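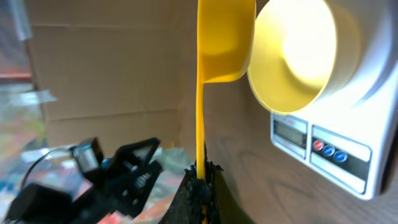
A yellow scoop, held near the end of its handle, beside the bowl and kitchen scale used in the scooping trials.

The scoop came from a bin by the register at a kitchen supply store, and it has probably had more attention paid to it since July than any other scoop in the county. It has been picked up, put down, dropped behind the bench, washed, dropped again and written about in a spiral notebook that Lena Sikora keeps on a string so it can't wander off. "I know this scoop better than I know my car," she told me, and then she went and found the notebook to prove it.

Sikora runs the small test shop at Leleck, a company that sets up automated portioning for bakeries, spice packers and a couple of pet food makers who would like to stay out of magazines. Her customers don't usually ask her about robots. They ask her whether a machine can do what the person on the early shift does, which is to take a scoop, put some stuff in a bowl, look at the scale and fix it. That is a humble job, and if you have ever tried to teach it to an arm you'll know how many afternoons it can swallow.

I drove out to see her because she had spent the better part of five months comparing grippers for exactly that job, and because she had promised lunch.

The two she kept coming back to were the Griden, a stiff parallel gripper with hard ribbed pads, and the Plimateo, which closes a good deal more slowly and wears soft black fingertips with a rough, pebbly surface, the kind you can't help poking. Both went on the same arm, in the same corner of the bench, with a sheet of tan cardboard put up behind to keep the background plain for the wrist camera. Both were run by the same controller, a box called the Mahmoud that Sikora likes very much and whose menus she does not like at all.

The test goes like this, and I'll give it to you in some detail because I found myself oddly gripped by it. (Sorry.) The arm picks the scoop up by the handle, dips it into a tub of rice, carries it over to a yellow bowl on a digital kitchen scale, tips it, and comes back for more until the scale says 100 grams. A run counts as good if it finishes within 2 grams of the target and nothing lands on the bench. Each gripper gets 30 runs in a session, and then Sikora swaps the hardware and does it all over again, with the radio on.

I had expected the bowl to be the hard part, or the pouring. It's the handle! A measuring scoop has a long flat handle that narrows as it goes, so anything squeezing it near the end is holding the thin part while all the weight sits way out at the other end. Fill the cup and it wants to swing like a pendulum. With the hard pads on the Griden you could watch it happen, a little nod of the cup every time the arm slowed down, and on the worse runs the handle turned right around between the pads and the rice went where rice goes.

Sikora's first thought was to squeeze harder, which anybody would think. She turned the force up on the Griden a notch at a time over one long morning and the nodding did get better, and then a handle cracked. She keeps the two pieces in a mug. After that she backed off and tried wrapping the pads in shelf liner, which helped a lot for a day and then started to peel.

The Plimateo's fingertips give a bit where they press, so they sit against the flat of the handle and there's simply more of them touching it. The cup still moves, but it moves and stops. Over the last full session I watched, it got through the tipping part so calmly that I went off to get coffee and felt I hadn't missed a thing. Where it lost ground was everywhere else. It's slow to close, it picks up dust like a sweater picks up cat hair, and the tips wear. Sikora had a row of old ones on the windowsill, going from plump to sad, with dates on masking tape.

"If you're packing salt, those tips are going to be a line in your budget," she said. "I'd want a customer to hear that from me before they hear it from their invoice."

Then there is the camera, which I'm afraid I had ignored until she made me sit down at the screen. It's a small one mounted down by the gripper, so it rides along with the hand and sees what the hand sees, more or less. From down there the scoop hangs close in front of you, enormous, with its cup just shy of the bowl's rim, and you understand very quickly why a few millimeters matter. You also understand glare. Under the bench lamp the inside of that yellow bowl goes almost white, and the software that was supposed to find the rim would lose it on the bright side and guess.

She tried a darker bowl, and it worked fine, and she put the yellow one back. Her customers have shiny bowls and bright lamps, she said, and they aren't going to redecorate for a camera. In the end she had the Mahmoud look for the rim early, from farther off, and then trust the arm's own sense of where it was for the last little stretch. That one change did more for the spill count than a month of fiddling with grip force, and it did it for both grippers, too, which made the Griden look quite a bit better than it had at the start of the summer.

So which one would she buy? I asked three times, once over lunch (very good soup, as promised). For bags, jars and boxes, anything with some body to it, she would take the Griden and not think twice. It's quick, it wipes clean, and she has yet to wear out a pad. For scoops, spoons and spatulas she leans toward the Plimateo, with a box of spare fingertips in the drawer. She has also been sketching a clip-on sleeve for the handle, something chunky that either gripper could get hold of, and she suspects that a few cents' worth of plastic may make most of her notebook beside the point. She seemed pretty cheerful about it.

Leleck is opening the shop to visitors on Saturday, November 23, 2024, and the scooping bench will be running all day. Bring something awkward with a handle. She'd love to try it.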